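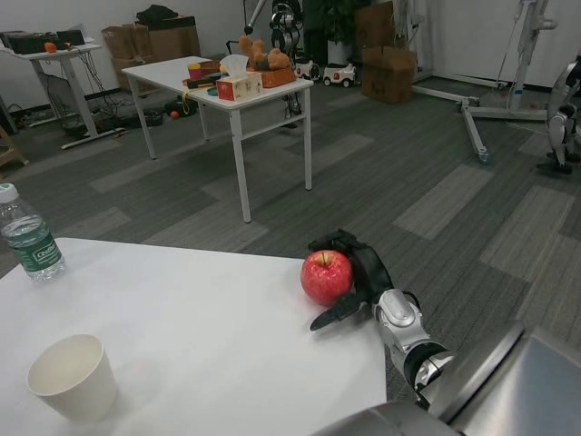

Stultine Bench Cider Press

$300 — in stock, ships from Prirkoston
Add to cart | Save for later | Ask me a question

I've been selling presses out of the Prirkoston shop long enough to have strong feelings about them, and the Stultine is the one I keep at home. It's small. It sits on a kitchen counter or a sturdy table, it makes juice by the jug and it packs away on a closet shelf when apple season is over. If you have one or two trees in the yard, or a neighbor who keeps leaving bags on your porch in September, this is the size you want. If you have an orchard, please get the big Tóth floor press and save your shoulders!

The basket is beech, the frame is cast iron with a powder coat, and the screw is stainless steel with a ratchet handle on top. I love the ratchet. The older version had a plain T-bar and you had to walk around the thing, or keep letting go and grabbing it again, and by the third batch I was grumpy. Now you just swing the handle back and forth like a socket wrench and it clicks its way down.

One thing to know before you buy: a press does not crush. You can't drop whole apples in and lean on the handle. They need to be milled or chopped first, into bits the size of oatmeal flakes if you can manage it. We sell the Indunier hand mill for this (see below), but plenty of people use a food processor they already own, and that works fine for small batches. Freezing the apples overnight and thawing them also softens them up nicely. I do that when I'm feeling lazy.

What you get

Press with ratchet handle
Beech basket, two halves with locking pins
Two pressing plates and a set of spacer blocks
Two nylon straining bags
Steel drip tray with spout
Four rubber feet, plus bolts if you'd like to fix it to a bench

Bolting it down makes a big difference. On rubber feet it holds still for the first half of the squeeze, and after that you'll want a friend hanging on to the frame. I screwed mine to an old piece of shelf board and clamp the board to the table, which means I can still put it all away afterward.

Which apples?

Any apples, really, but a mix tastes better. Sweet red ones alone make a juice that's pleasant and a bit flat. Throw in something sharp, Granny Smith or a few crabapples, and it wakes right up. Bruises are fine. Mold isn't, so cut that out or toss the apple. And wash everything, even if it came from your own tree and you know nothing was sprayed on it.

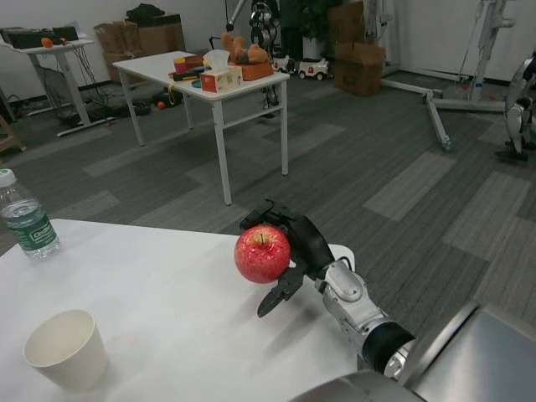 Veronika Szilágyi wrote to ask whether the Stultine can handle pears, and said that her last press turned them into "a sort of warm sock full of baby food" and gave her almost no juice. Yes, it can, with a little patience. Let milled pears sit in a covered bowl overnight before pressing, fill the bag only halfway, and go slow on the ratchet — a few clicks, wait, a few more clicks. Very ripe pears will still fight you. Use them while they're firm. The same goes for apples that have been in storage since fall and gone mealy.

Cleaning and care

Rinse the basket and bags right away, before you even taste the juice (I know, I know). Dried apple pulp sets like glue. Plain warm water and a brush for the beech, no dish soap, and let the halves dry standing up, out of the sun. Rub in a little food-grade mineral oil once a year. The screw gets a dab of food-grade grease at the start of the season, and don't leave the drip tray sitting with juice in it.

Goes well with

Indunier hand mill, the one I use
Tóth straining bags, 500 micron, a finer weave than the ones in the box, for clearer juice
Glass jugs with caps, 800 ml, sold singly

Shipping and returns

It's a heavy box, so it goes by ground and the driver will want somebody at the door. Send it back within a month if it's unused and you don't like it. Spare baskets, plates and pins are always on the shelf here, and I'll mail you a replacement pin for the price of a stamp. Everybody loses a pin in the compost at some point.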